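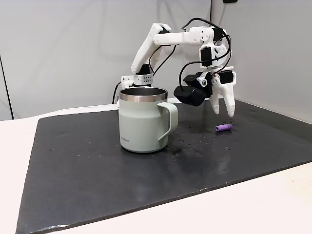 Duangjai Meesuk says never leave a rubber mat on a white table, it'll turn the top yellow or brown and you won't know till you lift it. So now I'm worried, mine has been down 6 months and I never once looked under it. Dark gray rubber mat, white tabletop, mat covers most of it.

Got it so my mug wouldn't slide or leave rings. The mug is an insulated camp style one, pale green, steel inside, big handle. Tilico, the 473 ml one. Coffee in the morning, tea after that, so it does drip.

Stuff I want to know:

Is the yellowing thing real or is it only cheap mats? Mine was $17 from Clurkthorpe so, you know.

If there's already a stain can it come out. Table is a Lusorora, no idea what the surface is, label just says white.

Also the coffee marks on the mat itself. They dry kind of chalky and wiping just moves them around. And the mug tastes like yesterdays coffee even after washing, might as well ask that too.

Don't want to get rid of the mat if I can help it. Bare tabletop is slippery and loud, every time I set the mug down the people downstairs must hear it.

posted by pinetop_renata

wes_in_the_annex

Yes it's real. Some rubber has stuff in it that moves into whatever it's sitting on. Same as the brown patches you get on vinyl floor under a rubber backed bath mat. Lacquer and vinyl get it worst, glass doesn't care. Laminate is somewhere in between, depends on the laminate. Sun seems to make it worse or at least makes it show more.

Lift a back corner tonight. Wipe the dust off first, then look at it sideways with a lamp. Two different things it could be:

- gray or black smudge that comes off on a damp cloth. That's just residue. Dish soap, warm water, dry it, done.

- yellow or tan and totally smooth, doesn't budge. That's in the surface. Rubbing alcohol on a cotton ball, test somewhere hidden first!! If it's painted the alcohol can dull it. I've had some luck with baking soda paste but go easy, it scratches gloss. Mostly they don't come all the way out, sorry.

To keep the mat, put something between. I use a sheet of plain polyester felt cut a bit smaller than the mat so it doesnt show. Doesn't slide if you tape the corners to the mat (the mat, not the table). Don't use clear vinyl, that can react too and then you have two problems.

Marguerite K.

just buy a cork one

tuckerbean

Can't help w the table but I can do the other two.

Mat: chalky marks are probably hard water plus milk if you take milk. Take it off the table, lay it in the bathtub, white vinegar and water half and half, leave it 5 minutes, soft brush, rinse a lot. Then a drop of dish soap and rinse again or it gets slick. Dry BOTH sides all the way before it goes back down. I stand mine over the shower rail overnight. Trapped water under a mat is its own mess, swelled up the edge of my old Reuter desk and that was nothing to do with the rubber.

No armor-all type sprays on it. Shiny for a day then everything slides and it gets on your sleeves.

Mug: spoon of baking soda, fill with hot water, leave it till it's cool, bottle brush, rinse. If there's a brown film on the steel do it twice. No bleach in stainless, it pits. And if yours has a lid take the gasket out, that's where the taste lives half the time. Pick it out with a toothpick, soak it with the mug. Leave the lid off when you put it away. Leave the bottom of the mug dry too before it goes back on the mat, mine used to leave a ring there every single day.

pinetop_renata

Ok looked. Faint yellow along the window side, other side is fine I think?? Smudge part came right off with soap. Yellow part did not. Alcohol lightened it a little, going to try again Friday when I have time and then get the felt.

Baking soda worked on the mug btw. It was the gasket, gross.

Marguerite what size cork, do they come big enough for most of a table?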